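Every May I get the urge to go through the junk drawer, and every May I find the same tangle of chargers, printer leads and mystery cords waiting for me underneath the takeout menus. If yours looks like mine did, set aside an afternoon, put the kettle on, and tip the whole lot out onto an old towel. It's a much nicer job than it sounds, I promise!

Start with the cords you know. Wrap a bit of masking tape around the plug end, fold it over into a little flag, and write what it belongs to in ballpoint (felt tip rubs off, as I learned with the Rotska mixer and the Clestlow lamp, which I mixed up for a whole winter). Anything you can't name goes in a paper bag with the date on it. Mine says June 2022, and if I haven't gone looking in it by next spring, off it goes to the electronics recycling.
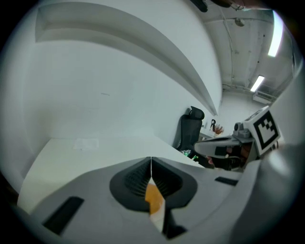

Coiling is where most people go wrong, me included for years. Don't wind a cord around your elbow, and please don't wrap it tightly around the appliance while it's still warm - make loose loops about as wide as a saucer and let the cord fall the way it wants to. Dark cables bunched in behind other parts, like the ones here, are the hardest to tell apart, so I use a bright scrap of yarn on each of mine, tied near both ends. Then you can follow one through the muddle without pulling on anything.

For storage, I like the cardboard tubes from paper towels, stood on end in a Skoler shoebox. One cord to a tube, flag side up. Long extension cords are too heavy for that and do better on a wide peg in the closet, and I keep mine well away from the water heater.

Wipe dusty cords with a barely damp cloth, unplugged of course, and let them dry overnight before you put them away.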